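Keeping Rubber Alive: Arvo Lindqvist on the Care of Table Tennis Paddles

By Ishbel Nisbet
December 11, 2024

Arvo Lindqvist has been gluing, sealing and regluing table tennis paddles for most of his working life. He runs the repair bench at Dundell, a small racket shop that also takes work by mail, and he talks about rubber in terms of oxidation and surface grip. I asked him first what kills a paddle.

"Dust, then light, then heat," he said. "People expect me to say hitting the table. An edge strike damages wood, and wood can be filled. A rubber that has lost its grip is finished."

His cleaning procedure is short. A damp sponge is drawn across the face in one direction, from the handle toward the tip. The face is left to dry in the open air, and then the paddle is put away. He uses plain water for club players and a foam cleaner for anyone who plays in a hall with a dirty floor. Dish soap he rules out, as it leaves a film.

"You should not rub in circles. You are moving grit over the surface, and the grit cuts it."

Sheets of film are a subject on which he and his colleague Struan Sutherland disagree. Sutherland fits a sticky film to every rubber that leaves the shop. Lindqvist prefers the non-stick type on most rubbers and keeps the sticky film for tacky ones. Both agree that the film goes on only after the rubber is fully dry.

On blades he is more particular. A new blade gets one thin coat of water-based varnish before the first rubber goes on, so that fibers do not lift when the rubber is later peeled off. After the coat dries he sands very lightly with 600 grit paper. For handles he starts with 100 if the shape is being changed, and ends with 800.

"The handle should not be varnished," he said. "It has to take up sweat. If the player wants it smooth, sand it. If the player wants it thicker, use a grip band and accept that the balance point moves toward the hand."

Edge tape he treats as a part to be replaced, like a shoelace. He checks it first where the face meets the handle, where the tape tends to lift, and he trims the ends square.
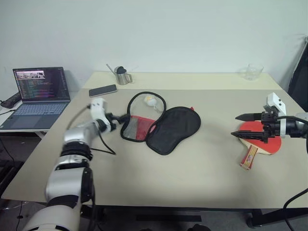
The case matters more than most players think, Lindqvist said. He wants one with firm walls, a zipper that runs far enough to let the case lie open, and a lining that does not shed. The paddle goes in last, after the faces have been checked for grit. Balls should have their own pocket. "A ball pressed against the rubber for a month leaves a ring – I have seen it on paddles that were otherwise like new."

In August he tells customers to take the case out of the car every time. Glue softens in a hot trunk and the rubber can creep at the edge, sometimes by more than 3 millimeters. Cold is less of a problem, though he lets a paddle come up to room temperature before it is used.

I asked how often a rubber should be changed. He would not give a figure in months. He tests by drawing a clean ball across the face under light pressure and feeling for places where it slips. The center usually goes first on a player who drives, and the outer part on one who loops.

"If it slips in the middle and holds at the rim, you can play on for a while in practice," he said. "For a match I would change it. Bring the old sheet along and I will cut the new one to the same outline."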